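Leone gripper comparison, toy kitchen set
README, last edited Tuesday, November 7, 2023

Contents: episodes recorded with two grippers on the same arm, the stock one (folder wikwood) and the Zirnero fingers (folder zirnero). Each folder has 12 tasks. Maintained by Evaristo Valentini.

Read this before quoting the success column. It was filled in by whoever was driving, and drivers are generous. I rescored 4 of the tasks from video and the gap between the grippers shrank on all of them. I would not call either one better on this evidence. 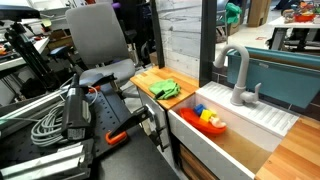 Sink tasks are the weakest part of the set. The Erer controller was retuned in April, after the stock gripper had finished its sink runs and before the Zirnero fingers started theirs, so any difference there may be the controller's doing. Start positions are loose too. "Boat in sink" covers anything from an empty hull to one carrying blocks and a rubber figure — a different job, if you ask me — and the label doesn't say which. The faucet stands at the back of the basin and its spout arcs over towards it, so check for contact with it before blaming the fingers.

Known faults: wrist camera timestamps drift in 2 tasks, listed in faults.txt. Gripper force is the commanded value. We have no measured force, whatever the old summary claimed.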